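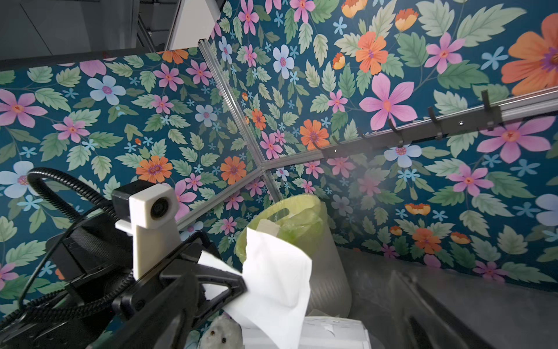
The Back Bedroom, Corner by Corner

Mirta Escobar picked the wallpaper in May and has defended it ever since. The rest of the room has been trying to keep up.

The wallpaper
Deep teal, with pink flowers, orange daisies and more leaves than our actual yard. It took 17 rolls and one long argument with Patricio.

The bin
White and ribbed, with a lime-green liner folded over the rim. Mirta calls it an accent color. A crumpled tissue hangs just above it.

The welcoming party
One small white plush with dark bead eyes, living on the floor side of things. Gitau wants it moved to the shelf. It has been voted on twice.

Still to come: curtains. Plain ones, if Patricio gets his way, so probably not plain ones.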